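Keltari Two-Arm Handover Kit

Products / Research equipment / Keltari

Overview

Keltari is a software and hardware kit for labs that study two-arm handling of household objects. It covers one problem in depth: taking an object with one hand, passing it to the other, and putting it somewhere the first hand can't reach. The kit came out of the handover work of Liliana Gatti and Si-woo Um at Desitz, and the method they use is included in full, with training code and the evaluation sheets.

Keltari is sold to universities and company research groups. It is not a finished service robot and is not certified for use in homes. If you need a single-arm picking system, see the Marino page.

What is in the kit

Wrist adapter plates for two arms
Head camera bracket with calibration board
Keltari control software, two-year license
Handover policy, pretrained on bottles and cartons
Recording tool for teleoperated demonstrations
Evaluation sheets and scoring script
Printed setup guide

Arms, hands and the mobile base are not included. We can quote for them separately.

How the method works

Most two-arm handover systems plan a fixed meeting point. Both hands travel to it, the second hand closes, and the first hand opens. This works well on a bench with known objects. It works less well when the object is heavy at one end, or when there is furniture close to the meeting point and one of the arms has to bend around it.

Keltari does not use a fixed point. The receiving hand is given a support goal before it is given a grasp goal. In the support stage it moves under the object with the palm up and follows any small movement of the giving hand. The grasp stage begins only when the policy predicts that the object will stay within the palm if the giving hand loosens. If that prediction drops, the receiving hand goes back to support and tries again from there.

The two stages share one network. Inputs are the head camera picture, joint positions from both arms, and finger currents from both hands. There are no wrist cameras. Ermanno Lombardi tested a version with wrist cameras early on and the gain was too small to justify the extra cabling. 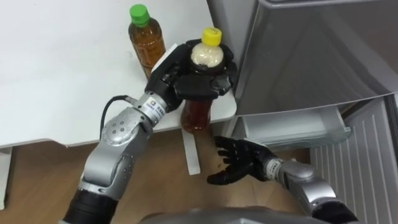 Bottles were chosen as the main test object for this release. They are cheap, easy to replace, and hard in a useful way: the neck gives a good grip, but the liquid moves, and a partly filled bottle does not behave like a full one. The refrigerator task starts at a table, and the giving hand takes the bottle by the upper neck and shoulder. With the yellow-capped bottle held this way, its lower half is left clear below the fingers, so the other open hand can be placed directly under it. A grip lower on the body would leave less room for the palm. The policy was trained with the neck grip as the preferred start, and labs recording their own demonstrations should keep to it where the object allows.

Results

The figures below are from the evaluation run by Italo Galli with the pretrained policy and no tuning on site. Each trial used one bottle, a table start and a refrigerator goal. Trials were scored by a person who was not operating the system.

Trials with Keltari policy: 23
Completed handover and placement: 20
Dropped or stopped: 3

Of the failed trials, 2 were stopped by the operator when the receiving arm came too close to an open refrigerator door. The other was a drop during release. We count a stop as a failure even if the bottle is still safely held, and we ask labs that publish with the kit to do the same.

This is a small evaluation and should be read as one. It was done in one room with one refrigerator. We have no matching figures for glass bottles, and the pretrained policy should not be used with glass.

Known limits

The prediction step depends on the head camera having a view of both the bottom of the object and the receiving palm. If the giving arm blocks that view, the system waits in support. It will time out and return the object to the table if the view does not clear.

Clear liquids in clear bottles give weaker results than dark ones. Arturo Greco is working on this and an updated policy is planned for May. License holders will get it at no charge.

Soft pouches and open cups are not supported. Cartons are, but the hands need to be fitted with the high-friction finger pads listed under accessories.

Requirements

Two arms with at least six joints each and torque readout
Two multi-fingered hands with current sensing at each finger
One color camera mounted at head height, facing the work area
Linux workstation with a dedicated graphics card
Emergency stop within reach of the operator

The software has been tested with arms mounted on a shared body. Arms on separate stands will work, but the calibration takes longer and has to be repeated if either stand is moved.

Recording your own data

The recording tool saves camera, joint and finger data on one clock. An operator drives both arms, and a foot pedal marks the change from support to grasp. Please use the pedal. The network can be trained without the marks, but in our tests it then tended to close the receiving hand early – the most common cause of spills.

Keep failed demonstrations in their own folder. The training script reads them separately and uses them for the prediction step only.

Accessories

Finger pads, high friction, set for two hands
Spare calibration board
Vevora drip tray, fits under most tables
Pedal extension cable

Ordering and support

Kits are built to order. Please send the make and model of your arms and hands with your request so we can supply the right adapter plates. Setup support is by video call and is included in the price. On-site setup can be arranged for an extra fee.

Universities may ask for the teaching license, which covers the same software on all workstations in one lab. The evaluation sheets and scoring script can be downloaded without buying the kit.

Page last updated Tuesday, January 26, 2021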